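Matvii Kuzmenko
22/04/2021

Everyone on here is suddenly an expert in toy rotation. You put most of the toys away, bring a few out every couple of weeks, and the kids play like monks. I have doubts. I'm trying it anyway because I'm tired of stepping on things.

The course I was sent (Iletti, $60, no I didn't pay for it) says to start with "one calm bin per child." Then it says to buy their bins. Funny how that goes.

We already own bins. Gray, ugly, sloped sides so they hold less than you think. Two of them are up on the table and I'm sorting into the front one. 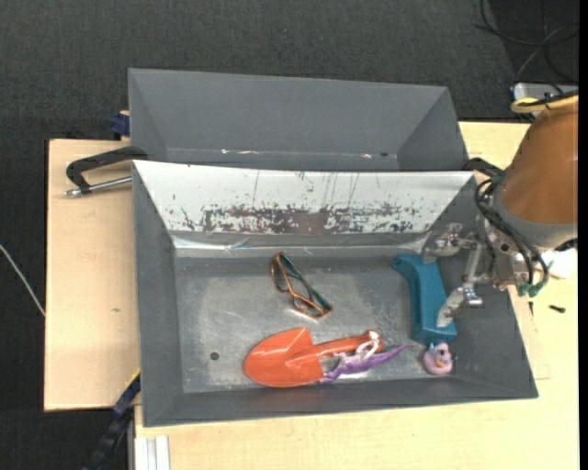
Rule one is every item has to "invite the same kind of play." OK. So what kind of play is a shovel, a lizard (dinosaur? we've had this fight) and a pair of glasses frames? Because if I split those up I'm going to hear about it until dinner.

The blue thing stays too. I don't care what category it is.

Also the course claims 15 minutes a week. Fifteen minutes to do what — read the labels? I spent longer than that on the orange shovel debate alone.

Someone in the replies says her sister in Gondton got 500 toys down to 60 and the kids never noticed. Mine would notice a missing marble.

And please stop telling me a worn-out bin "sends a message." It's a bin. It's scratched. The kids have never once commented on the finish.

Fine, I'll give it until the end of next month. If they fight less I'll say so here. Not buying the labels though.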